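# Chapter 5: Clearing and Resetting a Table

In Chapter 4 you learned how to wash, dry and put away dishes. The work in this chapter comes one step earlier. Before anything can be washed, it has to leave the table, and a table after a meal or a gathering usually holds a mix of things that belong in different places. Some go to the sink, some go in the trash, some go in the recycling, and some go back on a shelf.

By the end of the chapter you should be able to:

- sort the items on a table into groups before you move them
- clear cups and bottles without spilling what is left in them
- remove, shake out and replace a tablecloth
- set a table again for its next use

## 5.1 Look before you lift

Most people begin clearing with whatever is closest. This works for two plates and a fork. It works poorly for a table in a shared dining room, where cups, bottles and containers may be lying on their sides and where food items and cleaning products often end up next to each other.

Start by standing still for a moment and deciding what each item is. A cup is easy. A bottle takes more care, and you should read the label before you treat it as a drink bottle. Many cleaning products are sold in bright colors with pictures of fruit on them, and a person in a hurry can put one in the wrong cabinet. 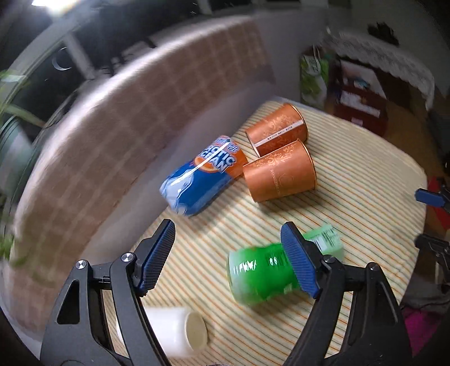
Once you know what is on the table, make your groups. In this book we use four: **wash**, **throw away**, **recycle** and **return**. Paper cups belong under "throw away" unless your local program accepts them. Many paper cups have a thin plastic lining, and the rules differ from one town to the next. Hard cups go under "wash". Bottles and containers that still have something in them go under "return", with their caps closed tightly.

Keep cleaning products apart from everything else from the start. Carry them separately, store them away from food, and wash your hands before you touch clean dishes.

## 5.2 Items lying on their sides

A cup that has tipped over needs a slightly different approach from one that is standing. Look inside first. If there is liquid in it, hold a cloth under the rim and turn the cup upright slowly. If it is empty, pick it up by the outside, near the base, and keep your fingers out of the opening.

Round items roll. On a bare table they can roll a long way, and on a cloth they can still move when the cloth is pulled. Take the items nearest the edge first, then work toward the middle. Where two cups overlap, lift the upper or front one before you touch the other.

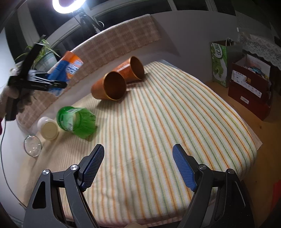

Do not stack cups until you have checked them. A wet cup pushed into a dry one tends to stick, and paper cups crush easily if they are forced together. Four or five in a stack is enough to carry in one hand.

Containers with screw caps should be stood up and checked for leaks before they go back on the shelf. Wipe the threads if they are sticky – a dirty thread is the usual cause of a cap that will not close.

## 5.3 The cloth

A tablecloth comes off last. Fold the corners in toward the center so that the crumbs stay inside, carry it outside, and shake it there. Check the tabletop underneath for damp spots. Wood should be wiped with a barely damp cloth and then dried, going along the grain.

If the cloth has stripes, you can use them when you put it back. Choose one stripe near the middle and line it up with the long side of the table. On a round table, check the drop at opposite sides instead and adjust until the two match.

### Key terms

**Drop:** the part of a tablecloth that hangs below the edge of the table.

**Return item:** anything on the table that goes back to storage without washing.

**Reset:** to prepare a cleared table for its next use.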